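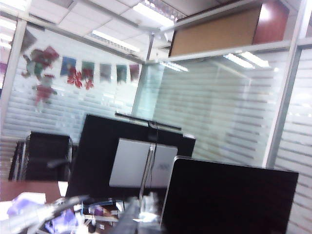
View from the wrist camera, looking across the monitors toward the glass partition.

Progress Report, Desk Handling Cell
Prepared for the Valton program office
Reporting period ending September

1. Summary

The work in this period concerned the upkeep of the desk handling cell. The gripper fingertips were replaced, the wrist camera was remounted, and the reference positions for the book tasks were taught again. The cell was out of service for 8 working days, against a planned outage of six. The extra days were spent on the camera mount, whose thread was found to be worn when the bracket was taken off.

Loretta Ambrose remains responsible for the cell. Liesbeth Wuyts took over the maintenance log at the start of the period and has brought the older paper entries into it.

2. Wrist camera

The camera had turned slightly in its bracket over the summer, and the offset between camera and gripper could no longer be trusted. The bracket was replaced with the Andari part listed in the previous report, and both screws were marked with paint so that any further movement can be seen during the daily check. Calibration was then repeated from 22 arm positions.

Focus remains a concern. Objects held close to the gripper are soft in many of the pictures, and small print on a spine cannot be relied upon for identifying a book. Exposure is also affected by the ceiling lights and the window blinds. A fixed exposure setting has been stored for use when the blinds are closed.
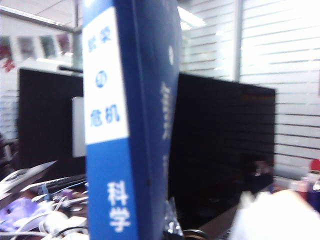 Wrist camera view of an upright blue book, with the monitors and window blinds behind.

3. Gripper and fingertips

The former fingertips had become scratched and no longer met evenly at the tips. A new pair of transparent fingertips was fitted and the closing position was reset. The force limit was lowered by 2 steps after the first trials left a mark on a paperback cover. A spare pair is held in the Pai cabinet, and a second has been ordered.

Motion blur is still the main weakness of the wrist pictures.

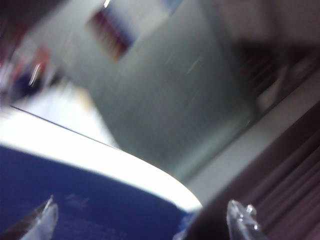 When the arm swings quickly, edges smear and the position estimate drifts. The travel speed has therefore been limited to 40 percent of the rated value whenever the camera is in use. The limit lengthens each cycle, and the office is asked to take this into account when reading the cycle times in the next report.

4. Book handling

Books are lifted by the upper edge. Thick volumes tend to tilt once they are clear of the desk, and the release height has been raised to allow for the lower corner. The overhead clearance of the arm was checked at the same time and left unchanged.
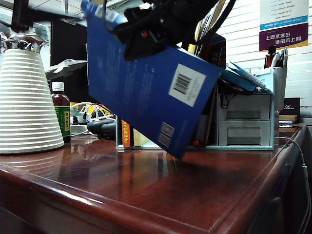

Gripper holding a blue book by its upper edge over the desk.

The fixed camera is now used to confirm the tilt before the arm moves sideways. The check is carried out by the operator and has not yet been written into the Nara control script.

5. Work planned for the next period

Fit the second Andari bracket as a spare and record its calibration.
Add the tilt check to the Nara script.
Replace the gripper cable, which is nearing its service limit.
Review the speed limit once the new exposure setting has been in use for a full month.

No change to the approved budget is requested. The cost of the bracket and fingertips was met from the maintenance line.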